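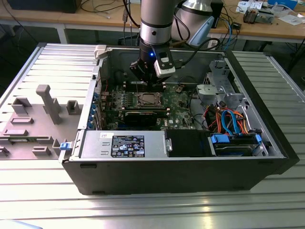

Home | News | Features | Pets | Outdoors

Features > Animals > Working Dogs

Weighing the Litter: How One Kennel Tracks Its Pups

Print this article | E-mail to a friend

Mar 8, 2018

A newborn herding pup at the Flondis kennel goes on the scale twice a day for its first 10 days. The readings are taken before the morning and evening feeds, in grams, and written on a card clipped to the whelping box.

Nicanor Bermúdez has bred dogs at Flondis under the Canico name for nine years. His current litter was born to a bitch called Isum. The heaviest pup weighed 368 grams at birth. Pups are told apart by colored yarn collars, changed as the neck grows.

"A small loss on the first day is normal," Bermúdez said. "A loss on the second day means I watch that pup nurse. If it can't hold on, I feed it by tube and call the vet."

The box is warmed at one end only, so that the pups can move away from the heat. Bermúdez checks the floor temperature at both ends and turns the heat down a little each week. Pups that pile up are usually cold. Pups spread along the walls are usually too warm.
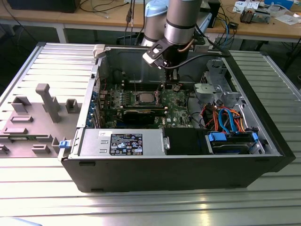

Solid food starts in the fourth week, as a thin gruel in a low pan. The dam is taken out of the box for the meal and returned afterward to clean up. Weighing drops to once a day at this stage, and later to once a week.

Shota Kamata, the kennel's veterinarian, reads the cards at each visit. He looks at the slope of the line more than at any single number. A pup that gains slowly but steadily causes him little concern. One that gains well and then goes flat for two days gets a full exam and a fecal test.

Kamata has kept copies of the kennel's cards since he took over the practice from Nguyen-Tran. The oldest in the file date from 2000 and are in ounces, which he has left as they are.

The litter will be ready for new homes in May. Each buyer receives the pup's weight card, its worming dates and enough of the current food to last the first week. Bermúdez asks buyers to weigh the dog monthly until it is grown and to mail him the results. Most of them do it until the fall.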